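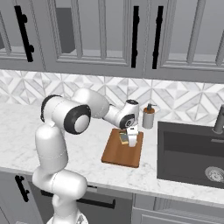 Losmont Review, Issue 113, p. 3

The small papers of Prendness

In Prendness there are still people who fold paper by hand. The newest of their zines is called Zoka. It prints 500 copies, in black ink only, and you find it at the laundry, at the tram stop and in the back of the Ostrowski bookshop, where it lies beside the poetry.

I read my first one in January, during a long wait for a bus. It had a letter against the new parking rules, a recipe for bean soup and a very angry page about rents. The spelling was not better than mine, and this gave me courage.

The makers also keep a blog, but they update it seldom. On paper, they wrote to me, a reader finishes the page. Online he leaves after the title. I am not sure I agree, because I read many blogs to the end, also the bad ones.

What I like most is the last page, which is left blank for answers. Readers fill it and bring it back to the shop. The next issue will have two such pages.

Share (3) | Comments (411)

This site uses cookies. Accept | Settings

© Losmont Review | Contact | Back to top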